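Teaching a kitchen task by hand

The students in the Hevska project meet in a room at the back of the engineering building, usually from four in the afternoon until someone needs the lights off. The project runs two semesters. Its goal is to have a robot arm pick up ordinary kitchen tools and put them where they belong.

We talked with the team lead, a junior in mechanical engineering, in February, when the group was partway through recording its training examples. She has been on the project since it started.

"Most people who come to the open house ask where the code is," she said. "There is code, but this semester the work is mostly picking things up, over and over."

The team does its recording with handheld grippers. A student squeezes the handle, the jaws close, and a camera on the gripper records what the jaws see. The target for the year is 3,000 recordings. When we spoke, the spatula task stood at 298, and 232 of those had passed review.

"The other ones had problems," she said. "The hand went too fast, or the tool left the view at the wrong moment. We throw those out. It hurts the first few times." 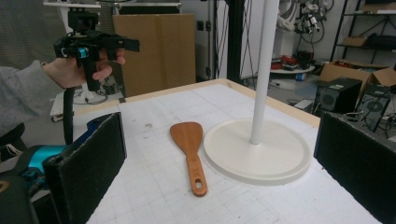 Hevska Student Robotics Team, Department of Mechanical Engineering

The spatula was her choice. It is wooden, with a broad blade and a narrow handle, and it lies flat when you set it down. She said flat objects are harder than they look.

"A cup gives you something to grab. With a spatula you have to come down almost to the table, and if you're a little low you hit it. Foam on the fingers helps – you can touch the table and keep going."

The grid on the tabletop is for starting positions. Before each recording, a student reads a square and an angle from a list and places the spatula to match. The list has 22 positions. Early on the team placed things wherever they liked, and she said the recordings came out too much alike.

"Everybody puts it down in the same spot, pointing the same way. You don't notice until you plot it."

Students work in pairs and trade places after each run through the list. New members begin on review, watching other people's recordings, and move to the grippers after a couple of weeks. She would keep it that way. The members who started on review make fewer of the common mistakes.

In the spring the team will enter the Skalley student contest, where each robot gets a table it has not seen before. Last year the group finished in the middle of the field with a different task, sorting blocks. She was direct about the chances this time.

"I'd like it to pick up the spatula on a new table. If it does that most of the time, I'm happy. The lighting there is nothing like ours, so we'll start recording with the blinds open and see what changes."

She plans to stay with the project through her senior year. The next tool on the list is a ladle.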